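Jandon 旧衣拆线记录 · 说明文件

先说一句,我不是什么纺织专业的人,就是爱拆毛衣。这份数据是我自己拆着拆着攒出来的,一共1755行,一行对应一团拆下来的线。名字叫 Jandon,是我第一只绕线器的外号,叫顺嘴了就没改。

为什么要记

最开始只想知道一件旧毛衣到底能拆出多少能用的线。网上说法差得太远了,有人说拆一件能织一件半(我至今没见过!),有人说拆完只够织双袜子。我拿厨房秤称了几次,越称越上瘾,后来 Eirlys Lougher 和 Diarmuid Geraghty 也把他们的本子寄给我,三个人的记录合到一起,就成了现在这个样子。

文件都有哪些

lines.csv 是主表,一团线一行。
garments.csv 是衣服表,一件衣服一行,用 garment_id 跟主表对上。
notes.txt 是我随手写的碎碎念,没有格式,想看八卦的可以翻翻。

主表里的字段

garment_id:衣服编号,字母开头,E 是 Eirlys 的,D 是 Diarmuid 的,没有字母的是我的。
part:拆自哪一片,写的是前片、后片、袖、领、下摆。
weight_g:洗过晾干之后的重量,单位克。
plies:股数。数不清的时候留空,别当成零。
breaks:拆的过程中断了几次。
kink:卷曲程度,0到3,3就是方便面。
seam:缝合方式,链式缝合写 chain,锁边剪开的写 serged。

特别提醒一下 seam 这一列。锁边的衣服看着好好的,其实每一行都被剪断了,拆出来全是短线头,我头一年在这上面吃了大亏。现在我买旧衣服第一件事就是翻过来看侧缝,在 Clutham 的旧货摊上没少被人侧目。

怎么拆、怎么称

顺序是先拆缝,再分片,每片从收针那头开始拉。绕成绞,四个地方松松扎住,温水泡18分钟,拎出来挂着滴干,下面不坠东西。Diarmuid 喜欢坠个衣架,他的线会直一点,kink 也普遍低一档,所以比较 kink 的时候请只在同一个人的记录里比,跨人比没什么意义。

称重统一在晾透以后。我一般是星期二早上称,没什么讲究,就是那天家里安静。

已知的毛病

羊绒混纺的成分全靠洗标,洗标没了的我写 unknown,没有去猜。
下摆和领口的罗纹经常粘在一起拆,早期有些行把两处并成了一团,part 写的是“下摆”,重量会偏大。
深色线偏少。晚上拆黑毛衣太费眼睛了,我就是懒,认了。
Eirlys 有2本笔记淋过雨,个别数字是她凭记忆补的,这些行在 notes.txt 里都列出来了。

更新

上一版把袖子左右分开记,后来发现没人用得上,合并了。Madhu Katiyar 帮我查出一批重复编号,已经改好,多谢多谢!这一版还补了八月份拆的几件。接下来想加一列“再织成了什么”,不过得等我真把它们织完(筐已经满了)。

怎么用

随便用,做表格作业、画图、估算自己那件能拆多少都行。写到文章里的话提一句 Jandon 就好。发现错误请直接告诉我,附上 garment_id,我改得很快。

摊开的针织衣物
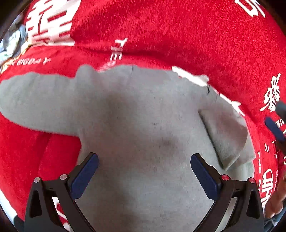
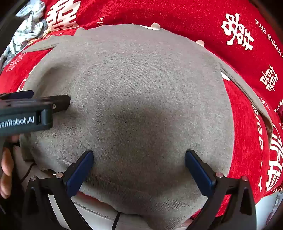
两张都是铺在红毯子上的针织衣物,第二张能看到罗纹下摆。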